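Speaker notes – House rules for a robot that works near heat
Talk by Mathis Millet, 18 minutes plus questions

Opening (stand, no slide yet)

Good afternoon. I am Mathis, from Riviere. In April our group started to write a short rulebook, and we called it Rokeck. It has 5 rules. I will present the ones that gave us the most discussion. Please stop me if I speak too fast.

Say first: a general safety standard tells you how to assess a risk. It does not tell you what to do about a toaster. This part we must write for ourselves.

Rule 1. The heat source is treated as live from the moment it is plugged in

Say: do not wait for the red glow. The rule begins with the plug. Before this, both hands of the robot must be in view of the operator, and the operator has the stop button in reach.

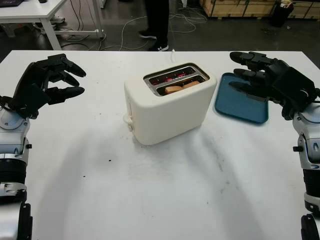

Rule 2. Check the hand before each session

Say: this check is short and people like to skip it. We look at every screw we can reach, and at the surface of the fingertips. Dust on a pad changes the grip, so we wipe the pads with a dry cloth and write the initials in the log. Gotell, our partner in this project, first wanted the check one time per week. We could agree on every session – it took two meetings.

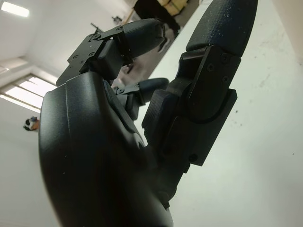

Who may sign the hand check?
Any person who has done the training and who is not the operator of that session. We want two different pairs of eyes.

(Drink water. Look at the clock.)

Rule 3. Slow down near the appliance

Say: inside our near zone, the speed limit is 50 millimeters per second. The number is for the fingertip, not for the wrist. This was a mistake in our first draft, and Naltska found it in the review.

Mention also that the power cord belongs to the appliance. If the finger may not touch the toaster body, it may not touch the cord.

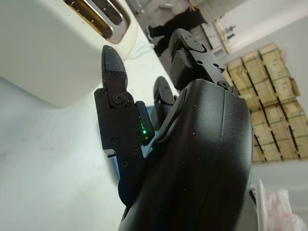

Rule 4. People in the room

Say: each person inside the marked area must be known to the operator by name. Visitors stay outside the line. Ask the audience who has such a line on the floor in their own lab, and wait for the hands.
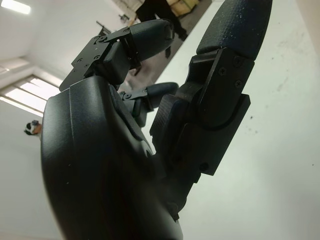

Our rule on people is the one with the most complaints in the log: 88 entries, most of them about the word "near". We replaced it with a distance measured from the arm at full reach. Look at the top, past the fingers, where you see dark trousers on the gray floor and no face. A wrist view can show legs only, so we do not accept it as proof that the area is clear. The operator must look up.

Rule 5. End of session

Plug out first, then arms to rest, then the log. Read the order aloud two times.

Close: the text of Rokeck is on paper at the door. Corrections to my English are also welcome.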